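Gripper trials – where we've got to

Quick one before the break, as several people have asked and I've not had time to answer everybody. December 19, 2018 and the comparison is a bit over half done. Sorry for the state of these notes, written between runs.

We're down to two grippers. The Zumach (parallel, stiff, the one Senyo likes) and the Stolton, which has the jointed fingers and costs more. The third one went back in October after the cable trouble and I don't want to talk about it.

All of it in simulation so far. Real arm still waiting on a mounting plate. Shahnaz rang the workshop again – after new year, they say. So: kitchen set-up, wrist camera with the wide lens, same controller for both, same starting poses. 316 grasps logged as of last night, split evenly between the two. Cups, boxes, tins, bottles.

Bottles are the interesting bit. Upright ones are easy and neither gripper cares much. Neck grasps are where they part company. The Zumach is fine if it comes in dead straight, but a few degrees out and the bottle swings. The Stolton copes better with a bad approach. It's slower to close though, and Cecilia thinks we're being too kind to it with the friction setting. She may be right. She's rerunning 21 of the neck grasps with the friction turned down and we'll see what's left standing.
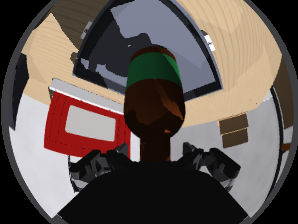
Neck grasp on the brown bottle, wrist camera view. Simulated.

Camera next. Benedicta wants to drop the wide lens for a narrower one. Her case is that we lose the corners anyway and the fingers take up a lot of the bottom of the picture. My case is that with the narrow one we can't see the worktop once we're close in, and then people start guessing. Not settled. We'll do some 3 hours of side by side runs in the first week back and whoever is wrong buys the biscuits.

Glass is still a pain. The dark brown renders nearly black in places and the edge finder gets confused at the neck, where it meets the black of the gripper. Tried turning the lights up, made the highlights worse. If anyone has a trick for this please tell me, I've run out.

Controller – no change. Staying on Dogbe untill both grippers have had the full set, so please stop asking about Tunon. It is on the list. It's just not at the top.

What I need from you: if you booked sim time and aren't using it, cancel it. If you changed the closing speed on the Stolton last week, own up, becuase two sets of logs don't match and I'd like to know which one to bin. And please put the gripper name in the file name. Please.

Shahnaz has the spreadsheet. Questions to her while I'm away, or leave them for me and I'll get to them when I'm back.

Urmila Sengar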